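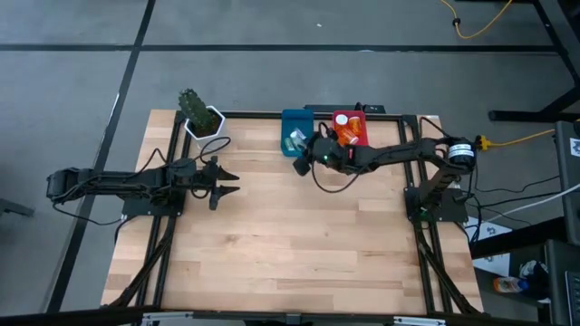

Two orange pill bottles in the red tray, with the teal bin beside it and a cactus at the corner of the table.

Sorting the small stuff: a talk with the owner of Boltard

The owner of Boltard started her home organizing business in Imrie after twelve years at a pharmacy counter. She takes on closets and garages like everyone else in her line of work, but most of her calls are for bathrooms, junk drawers and the cabinet over the refrigerator where old medicine ends up. She has done 313 of those jobs. We spoke in November, in the late afternoon, and she asked that we keep her name out of it so that clients don't get teased by their neighbors.

She works with bins and trays in plain colors, and she has strong views on them.

"I don't label anything on the first pass," she said. "Labels make people argue. If I hand you a red tray and say medicine goes in here, you can do that. If I write 'expired' on it, you want to stop and read every bottle before it goes in."

Red is always medicine in her system. Teal is for the odds and ends, the bits of plastic and caps and things that came out of the same drawer and don't have a home yet. She used to have a third color for paper, but clients kept putting receipts in all three, so paper now goes in a grocery bag on the floor.

The reading comes on the second pass. She has the client sit down and go through the red tray one bottle at a time, out loud: the name on it, the date, and whether anyone in the house still takes it. A normal bathroom cabinet takes up to 30 minutes. Anything out of date or unclaimed goes to a pharmacy drop box, and the client takes it there. She won't carry other people's prescriptions in her car.

I asked whether the orange bottles get reused. A lot of people save them for screws or sewing needles.

"I wish they wouldn't," she said. "I've opened one expecting buttons and found buttons and two tablets. If you want to keep screws, buy a jar. They cost a dollar."

What does she do with the empties, then? She peels off the label or blacks out the name and leaves them with the client. Some towns will take them in the recycling and some won't, and she tells people to call and ask.

Then there is the question of where to sort. Her rule is a hard surface at waist height, and never the bed. Beds are soft, bottles roll, and by evening you need to sleep there. She likes a wood top, and butcher block most of all. The dining table is her second choice if the family can eat somewhere else that night.

"Wood is quiet," she said. "Glass tops drive me crazy. You put down a bottle and it clacks, and after an hour of that everybody's in a bad mood."

Her own sorting table at home is butcher block, 46 inches long. She oils it with Indura, a brand she gets at the hardware store, and she admits she doesn't do it as often as the can says. It has a ring on it from a coffee cup and a burn she won't discuss.

She also talked for some time about plants. Her clients tend to clear everything off a table before she gets there, plants included, and then the plants sit on the floor in a hallway and get kicked. She would leave a small one where it is, up in a far corner. A cactus is the best of them for this. It doesn't drop leaves in the trays and people keep their sleeves away from it.

The business is still small. She charges by the visit and turned down an offer from Gerkton, a storage chain, to put her bins in its stores under her name. The sample they sent had a lid that snapped shut, and she doesn't use lids. Her theory is that a bin with a lid gets put on a shelf half sorted and stays there for three years.

Her biggest single job was a house where four generations had lived. The family wanted a list of what came out of the kitchen and the two bathrooms, so for once she kept a tally. It came to 1387 items, and she has the notebook still.

"Rubber bands counted as one," she said. "I told them that up front."

I asked what a person should do with one free hour and no help. She said to pick the smallest drawer in the house, get two containers of different colors, and turn off the phone. The bathroom can be done the week after. She doesn't recommend starting with photographs or letters under any circumstances, and she said her own are in a box in the basement, unsorted.

Boltard is booked through the winter but keeps a waiting list.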